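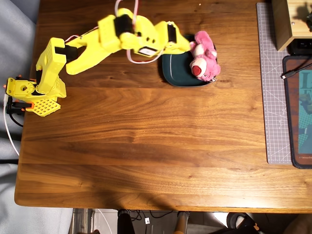 Pink plush bear on a dark green plate, walnut-toned tabletop

Nirier Brorka field registration terminal

The Brorka records the details of stranded travellers at airports, ports and land crossings where there is no dependable network. It is sold to consular posts, airlines and charter operators. Records are stored on the unit and sent when a connection is available.

Specifications

Local storage: 2000 traveller records, encrypted
Passport reader: built in, reads the machine-readable zone
Display: colour, readable in direct sun
Battery: two removable packs, swapped without shutting down
Charge time: 4 hours per pack
Label printer: thermal, 1000 labels per roll
Connections: Ethernet, Wi-Fi, USB-C. Satellite modem sold separately (see Vatus)
Warranty: 30 months, return to service centre

Operation

Each entry takes a name, citizenship, document number, present location and onward destination. Group members can be linked so that a family or touring party is moved as one entry. If part of a group is transferred to another city, the link is kept and the location is changed for those members only.

Two or more units at the same site will merge their lists over a cable. Duplicate document numbers are flagged and must be cleared by hand -- the terminal does not delete either entry on its own.

In the box

Terminal, two battery packs, charger, one label roll, carry case, printed quick guide. The stand is not included.

Firmware

Current release dated 11/05/2025. Corrects the sort order for names with accented characters. Units on the April release can be updated from a USB stick; older units must be sent in.

Related items

Vatus satellite modem
Cha spare battery pack
Label rolls, box of 4

Sales: Crisóforo Ayala
Technical support: Dong-hyun Seok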